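The Rodport coach on ring rust, small halls and the left hand he cannot teach

April 5, 2019

The coach of the Rodport boxing club asked us for one thing before we started. He did not want his name in the article, because he says the boxers should have the space. So he is "the coach" here, as he is to everybody in the gym.

He has trained amateurs in Rodport for 9 years. Before this he boxed himself, as a welterweight, and he lost more often than he won. He tells it without shame. "I was a brave boxer and a bad one," he said. "My feet were always late. When I see a boy with late feet today, I know what he is feeling in the third round, and I know what he should have done in the first."

We met on the morning after the club evening in Tallport, where his team won four bouts out of seven. He had slept little. The bus came home after midnight and he still opened the gym for the early group.

I asked him first about the light heavyweight bout, which many people in the hall thought had gone to the wrong man. He did not agree with them.

"Our boxer won the last round and people remember the last round," he said. "But he gave away the first one. He stood in front of the Tallport man and waited. You cannot wait for a man who has a longer reach than you. The judges were right and I said this to him in the dressing room. He was angry with me for the time of one shower."

The boxer in question had been out of the ring since July, with a broken bone in the right hand. The coach had thought about leaving him at home. In sparring he looked sharp, but sparring is done with bigger gloves and with friends.

"Ring rust is a real thing. It is not in the arms, it is in the eyes. He saw the openings, and half a second later he threw. In the second round it was a little better. I would like to give him 2 more bouts before the summer, and then we will know."

The hall in Tallport sold 521 tickets, which is a good number for an amateur evening in this part of the country. The coach remembers evenings with fewer people than chairs at the judges' table, or so he says. He believes that the small halls are better for young boxers than the big tournaments, where a beginner can travel six hours, lose in three minutes and travel home again.

"In a small hall they hear their mother," he said. "It is terrible for them, and they have to learn it."

Much of our talk was about the left hand. The coach is known for drilling the jab until his boxers complain, and a new member of the club does nothing else for the first month. I wanted to know if this is not boring for a teenager who has seen knockouts on a telephone.

"Of course it is boring. Some leave, and I do not run after them. But I can only teach the straight left up to a certain point. I can show where the elbow goes and where the weight goes. When to throw it, I can't teach. They get this from rounds, from many rounds with different people. That is the reason I drive them to Ultley every second week."

The Ultley club has a ring of full size, and Rodport does not. The Rodport ring is smaller by almost one meter on each side, and the coach thinks it makes his boxers fight too close. He has asked the town for a larger room. The answer was friendly and did not contain a date.

He was more careful when we came to the subject of weight. One of his juniors was matched at 107 pounds in Tallport and made it easily, but the coach has seen other clubs put children in plastic suits. He will not do it. If a boxer is too heavy on the day, the boxer does not box, and the club pays for the bus anyway. 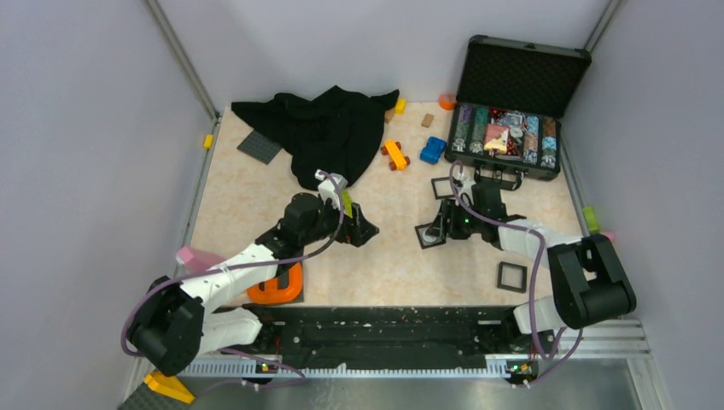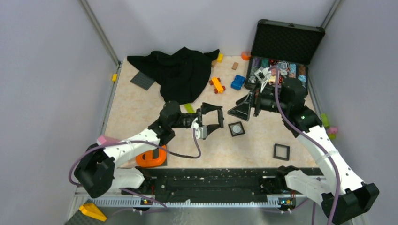 The Ñahui Cup and after

The next date for the club is the Ñahui Cup, where Rodport enters five boxers. The coach expects the most from his southpaw at lightweight, who won in Tallport by moving to the right all night, away from a heavy right hand.

"She did what we had planned, and when it stopped working she did something else. I did not tell her to. I was shouting the old plan from the corner, and she was correct to ignore me."

Will the light heavyweight travel too? The coach looked at the list on the wall for some time before he answered.

"If he works on the first round," he said. "I told him to come at seven tomorrow. He said eight. So we will meet at seven."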